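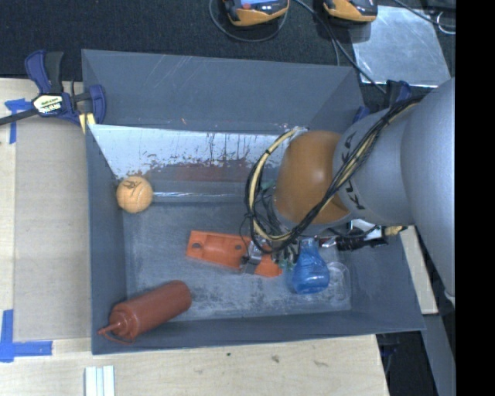 Vol. 3, p. 212

Bin-picking workcell, procurement of

The procurement of a bin-picking workcell covers the selection, costing and scheduling of the equipment needed for a robot arm to take mixed objects out of an open container. The term is used for single-arm benches in laboratories and small plants. Larger lines with conveyors are treated under Order fulfillment systems.

Scope of purchase

A purchase is normally divided into the arm, the end effector, the sensing equipment, the work surface and the consumables. The arm and its controller are quoted together by most suppliers. The end effector is often quoted separately, and its cables, fittings and mounting plate may appear as accessories or may be left out of the quotation altogether. Buyers are advised to ask for a complete parts list before comparing prices.

Consumables include bins, test objects, cable ties, tape and clamps. These items are cheap singly but are replaced often, and they are the part of the budget most commonly underestimated.

Arm and reach

The arm is chosen by payload and reach. Payload must cover the gripper, the cables carried on the wrist and the heaviest object to be lifted. Reach is measured from the base to the far lower corner of the bin, with the wrist in the posture it will hold there. A high-sided bin shortens the usable reach, as the wrist has to come in over the rim and clear the wall on the way down. In the planning method published by Kostico, a reach of 600 mm is the lowest figure considered for a bench cell, and 1,000 mm is preferred where the bin is deep.

Cable routing is planned at the same stage. A bundle tied along the outside of the arm costs little and can be repaired on the spot, but it needs slack at the wrist and takes up room inside the bin. Internal routing is neater and adds to both price and repair time.

Bin and mounting

The bin may be bought as a stock container or made to order. Sloping walls let objects slide toward the floor. Smooth surfaces show scratches and cloudy wear after use, and a worn floor can change the readings of some depth sensors. A spare bin is usually included in the first order.

Bins are fixed by bolts, by a machined nest or by bar clamps on the rim. Clamps, such as those carrying the Irwin label, are the least costly choice and allow the bin to be moved. Their handles stand above the rim and have to be entered in the collision model of the arm. Colored tape on the work surface is a common way to mark positions, so that a panel or fixture can be put back in place. A wooden tabletop is acceptable for light arms if the arm itself is mounted on a separate stand or beam.

Test objects

A test set is selected to cover the range of shapes, surfaces and weights expected in service. Typical sets contain balls, squeeze bottles, molded plastic parts with holes or recesses, and clear or translucent containers. Clear items are the hardest for most cameras to detect and may be nearly invisible against a scuffed floor. Sets drawn up under the Makori scheme require at least one such item. Household goods are suitable for most trials and are bought locally.

Budgeting

Costs are recorded as capital, installation and running costs. Windura, a purchasing guide for small automation projects, gives 60 percent of the total as the upper limit for the arm and controller. The balance is held for the gripper, sensors, guarding, training and spares. A cell expected to make 1,000 picks per shift should be ordered with two sets of finger pads and one spare wrist cable.

Installation costs include electrical work, the risk assessment and the time of the staff who set up the cell. Staff time is left out of many requests and then charged to general overhead, and comparison between sites becomes difficult.

Planning and delivery

Lead times differ by component. Stock arms are generally delivered before custom grippers, and benches are often the last item to be approved. The Sitcombe schedule places the gripper order first and the arm order second, with the bench built in the interval. Where the fiscal year closes in September, orders for long-lead parts are placed in spring.

Acceptance is carried out on the buyer's own objects. The test conditions, including lighting, bin fill and the number of attempts allowed per object, are written into the purchase order.

See also: End effector; Depth sensing; Guarding; Spare parts, stocking of

Entry revised 4/15/21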